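何もない広場を描く 目地で奥行きを出すスケッチの手順

広場のスケッチというと、噴水や銅像やカフェのテーブルを探したくなりますよね。私もずっとそうでした。でも最近すっかり夢中になっているのは、コンクリートの板がただ広がっているだけの、がらんとした広場です。描くものがないと思って座ってみると、足もとから遠くの木立まで目地がすうっと伸びていて、これが本当に楽しい! 線を数本引いただけで、平らな紙の上に床ができます。

このページでは、目地を骨組みにして広場を一枚仕上げるまでの手順を書きます。透視図法を習ったことがなくても大丈夫です。むずかしい言葉は「消失点」くらいしか使いません。

用意するもの

・スケッチブック(私はKilierの横長。罫線のないものなら何でも)
・鉛筆は2BとHを一本ずつ
・練り消し
・30センチ定規
・ティッシュ、または綿棒
・灰色の色鉛筆を濃いのと薄いの、それから赤茶か砂色を一本
・折りたたみの椅子、またはお尻に敷くもの

定規は現場では出さず、家で枠を引くときだけ使います。現場で定規を当てるとどうしても線が硬くなって、せっかくの広さが製図みたいになってしまうんです。手で引いて少しよろけた線のほうが、コンクリートの目地にはよく合います。

手順1 枠と地平線を決める

家を出る前に、幅300ミリ、高さ187ミリの枠を鉛筆で薄く引いておきます。現場に着いたら、まず地平線の高さです。広場が主役なので、私は枠の下から100ミリのところに目の高さの線を入れます。画面の半分ちょっとが地面になる計算です。最初は「こんなに地面ばっかりで大丈夫?」と不安になりますが、大丈夫です。そこを埋めるのが今日の楽しみですから。

座って描くか立って描くかは、先に決めてください。途中で立ち上がると目の高さが変わり、目地の角度が全部ずれます。私は一度、半分描いたところで立ち上がって続きを描き、手前と奥で別の広場になりました。

手順2 遠くの木立と建物を小さく置く

地平線の上に、木立の帯をHでさっと入れます。一本ずつ描かず、上の輪郭がでこぼこした細い帯でじゅうぶん。建物があれば、外形だけを箱として取ります。窓はまだ描きません。描きたくなるんですけどね、ここで窓に入ると日が暮れます。

建物が手前から奥へ続いているときは、屋根の線がどこへ下がっていくかをよく見ます。まっすぐな壁なら、屋根の線を延長した先が地平線とぶつかるところに消失点があります。壁がゆるく曲がっている建物では、一本の直線では合いません。短い線を少しずつ角度を変えながらつないでいくと、自然に曲がって見えます。

手順3 目地を長いものから引く

いよいよ目地です。ここがいちばんわくわくするところ!

まず、視界の中でいちばん長く見えている目地を一本だけ選びます。鉛筆を持った腕をまっすぐ伸ばし、その目地に重ねて傾きを測ってください。そのままの傾きで紙の上に移します。次に二番目に長い線、その次、と進みます。短い線から始めると、最後につじつまが合わなくなります。

平行に並んでいる目地は、奥へ行くにつれて同じ消失点に集まっていきます。反対に、手前へ来るほど間が開きます。向きの違う二組の目地があるときは、組ごとに消失点を分けて考えます。頭の中でこんがらがったら、片方の組を全部引き終えてから、もう片方に移ればいいです。

横に走る目地は、奥ほど間隔がぎゅっと詰まります。初めて描く人の多くが、ここを等間隔にしてしまいます。奥の板は思い切ってつぶしてください。つぶしすぎたかな、と思うくらいでちょうどよく見えます。

手順4 曲がった目地を怖がらない

広い範囲を一度に紙に収めようとすると、足もと近くの線がゆるい弧に見えることがあります。首を左右に振りながら描いているからで、広角で撮った写真でも似た曲がり方をします。無理にまっすぐ直すか、弧のまま描くかは好みです。私は断然、弧のまま派。地面がふわっと包み込んでくるような感じが出て、何度描いてもうれしくなります。

弧を描くコツは、手首を固定して肘から動かすこと。紙の上で二、三回空振りしてから、ひと息で引きます。失敗しても消さず、すぐ横にもう一本。二本の線が並んでも、あとで濃いほうが目地になって、薄いほうは地面の汚れに化けてくれます。

手順5 目地に強弱をつける

線が全部同じ濃さだと、床が網に見えてしまいます。手前の目地は2Bで太く濃く、中ほどは力を抜いて、奥はHに持ち替えて消えるか消えないか。一本の線の中でも、手前から奥へ向かって筆圧を落としていきます。

Shiyu Fanさんに教わったのが、線の途中をところどころ切るやり方です。練り消しの角で、ちょん、ちょん、と抜く。それだけで、まっすぐな線が急に地面の上に寝てくれます。初めてやったとき、思わず声が出ました。

手順6 板の色を少しずつ変える

コンクリートは灰色一色だと思われがちですが、よく見ると板によって薄い桃色やベージュに寄っていることがあります。隣どうしの板で、ほんの少しだけ色を変えてみてください。薄い灰色の色鉛筆を寝かせて全体を塗ったあと、何枚かの板にだけ砂色を重ね、ティッシュでこすってなじませます。

こすれた跡やタイヤの跡のようなものが見えたら、大歓迎で拾いましょう。短い黒い印がぽつんとひとつあるだけで、見る人の目がそこに止まり、そこから奥へ進んでくれます。ただし入れすぎると散らかるので、手前にひとつ、中ほどにひとつくらいで我慢です。

手順7 中ほどに小さなものを置く

広さを見せるには、比べる相手がいると助かります。離れたところの小さな車でも、低い台のようなものでもかまいません。地平線より下に、思っているよりずっと小さく描きます。形がよくわからなければ、わからないまま、四角いかたまりで止めておきましょう。細かく描き込むと急に近くに来てしまいます。

置く場所は、いちばん目立つ目地の右か左へずらします。目地の真上に重ねると、線とくっついて何だか読めなくなるからです。かたまりの下の縁だけ少し濃くすると、ちゃんと地面に乗ります。
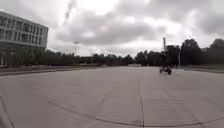
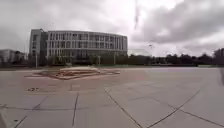
広い舗装と濃い目地、その奥に建物と木立。

手順8 最後に窓と空

お待たせしました、ここでやっと窓です。といっても、全部は描きません。横に長い帯が目立つ建物なら帯を先に、縦の線が並んでいる建物なら縦を先に、Hで軽く刻みます。近い側の窓だけ少し濃くして、遠い側はリズムだけ残す。地面より細かくなってきたら、鉛筆を置く合図です。

空は、曇りの日なら薄い灰色を横に寝かせて塗り、上のほうをやや濃くします。地面と同じ濃さにすると上下がくっついてしまうので、どちらかをはっきり明るくしておきます。迷ったら私は地面を明るくします。

うまくいかないとき

床が坂に見える
奥の横目地の間隔が広すぎるか、左右の消失点の高さがずれています。地平線を端から端まで引き直して、目地の延長がその線上に来るか確かめてください。

手前がすかすかに見える
足もとに近い目地を一本、今より濃くしてみてください。それでも足りなければ、枠の下の角に、舗装の端にあたる少し暗い帯を斜めに入れると締まります。

建物ばかり目立つ
窓を描きすぎています(私も毎回やります)。練り消しで上から軽く叩いて、全体を一段薄くしましょう。

紙が真っ黒になった
2Bの線を手でこすっています。右利きの人は左から、左利きの人は右から塗ると、かなり防げます。手の下にいらない紙を一枚敷くのもおすすめです。

慣れてきたら、同じ場所で椅子の向きだけ変えて、もう一枚描いてみてください。さっきまで縦に見えていた目地が斜めになり、二本が手前で寄ってきてV字のような形を作ったりします。Tianyou Suさんは月曜の朝にこれをやるのが好きで、小さな枠を並べて、目地だけを次々に描いています。建物も木も入れず、線だけ。見せてもらったら、それがもうかっこよくて、私も次のスケッチブックは最初のページから目地だけで埋めるつもりです。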